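Notebook, bench two — February, gripper swap trials, started a little after 8 in the morning

Okay, so I finally have both grippers mounted, calibrated and talking to the same controller, and I want to get this down before I forget which settings belonged to which. Coffee first, then notes. The short version for anyone skimming: the Tolholm is the nicer piece of hardware and the Amrani is the one I'd put on a fabric task today, and I'm a bit annoyed about that because I argued for buying the Tolholm!

Starting point. We've been running the Tolholm parallel gripper since the arms came back from Fundelthorpe, and on blocks and small boxes it's lovely. Fast, repeatable, the fingers close dead straight. On cloth it has one habit that has been driving me up the wall. It reports a grasp when it doesn't have one. The driver decides "object held" from motor current plus finger gap, and with a thin folded edge the gap comes out almost the same as fully closed, so whichever way you set the threshold you lose. Set it tight and it says it dropped things it is still holding. Set it loose and it happily carries air over to the bin and opens up with great ceremony.

The Amrani doesn't do any of that reasoning for you. It gives you raw position and raw current at whatever rate you ask for and leaves you to sort it out. I grumbled about this for most of the first afternoon (the manual is thin, and the section on current units is wrong in one table, see the pencil note in the margin of our copy). But once I had my own filter on the current signal it was a much easier thing to live with. Peak on contact, settle, then a small plateau if there's fabric between the fingers. No fabric, no plateau. I could have cried.

Settings I ended up with, so I don't have to dig through the config folder again:

Tolholm: closing speed at half, force limit one step above minimum, held-object threshold as shipped. Anything clever I did to the threshold made it worse somewhere else.

Amrani: closing speed at a third, force limit in the middle, current window of 8 samples. I tried longer windows and the arm just stands there thinking about it before every lift.

Both: rubber pads cleaned with alcohol before each batch. Please do this, it matters more than half the parameters. The difference between a fresh pad and one with lint on it is bigger than the difference between the two grippers, and I lost a whole batch finding that out.

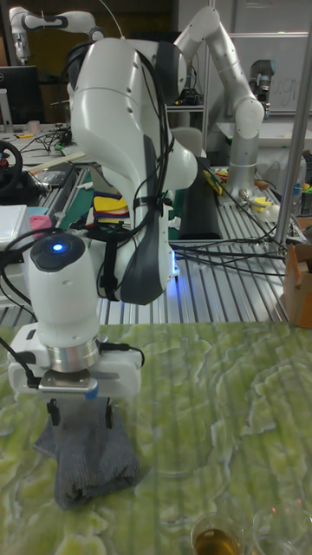
Approach height was the next thing I went after, and I think it's where most of our misses were coming from all along. The old script drove to a fixed height above the table and closed, which is fine for a box and hopeless for anything that crumples. What works much better is coming straight down and pinching the fabric from the top, the way the fingers have the sock there, with the toe end left lying on the table. You get less cloth between the pads but it's a cleaner fold, and the rest can trail. When I went in lower the fingertips touched the table first, the current spiked, and my lovely contact detector called it a grasp. Backing off by 2 millimeters fixed nearly all of it. I did this by hand-editing the waypoint, which is gross, and it should become a proper parameter.

Now cameras, because of course the cameras got involved. The Jusari depth unit is good on plain surfaces, but it does not enjoy a shiny patterned tabletop, and the marbled one gives it speckle wherever the overhead lights bounce. I tried three things. Lowering the exposure helped the color image and did nothing for depth. Moving the light helped for an hour and then the sun came round. Averaging a few frames before picking the grasp point helped a lot and costs us a blink of time per cycle, so that's in now. If somebody wants to put a matte mat down I won't stop them, but then every calibration picture we have is out of date and I am not redoing those this month.

Cables, ugh. The Amrani cable is stiffer than the Tolholm one and it needs a bigger loop at the wrist. With the loop too short, the last joint winds up against it on a full turn and you see a little drift in the force reading, which I spent far too long blaming on temperature. Longer loop, strain relief moved up the arm, drift gone. I've capped the wrist rotation in software as well. If you need the full range for something, take the cap off, but watch that cable for the first few cycles with your hand near the stop.

Endurance. I let the Amrani run open and close with nothing in it, 2,000 cycles, and checked finger alignment before and after with the feeler gauge. No change I could measure. I meant to do the same with the Tolholm and the controller dropped the connection at 927. Not the gripper's fault, I think — the log shows a bus timeout, and I've seen the same timeout with nothing attached at all. Still, I can't claim a matched comparison until I've rerun it, so don't quote me on wear.

The controller question is the one I'm least sure about. Running both grippers through the same box was meant to make this fair, but the Tolholm has its own preferred controller and I suspect some of the lag I'm seeing goes away on it. Lag on close command is noticeable by eye with our setup. I'd like to borrow the original controller back from the other bench for a day and rerun just the cloth batch, same pads, same start poses.

One thing I liked that I didn't expect to: the narrower fingers on the Amrani. I figured wide would be better for cloth, more contact and so on, but wide fingers scoop up a second layer all the time, and then you're lifting two things that you wanted one of. I cut a pair of narrow tips for the Tolholm out of scrap and even with my terrible filing they improved it. Proper ones are in the print queue.

Still to do:

Rerun Tolholm endurance once the bus timeout is sorted.
Make approach height a parameter and delete my horrible waypoint edit.
Fix the units in our driver readme so the next person doesn't trust that table.
Try both on a towel, folded and unfolded.
Order more pads, the good ones.

Leaving the Amrani on the arm overnight with power off and fingers open. Config is saved under its own name, so please don't overwrite the Tolholm one, I still need it for the rerun.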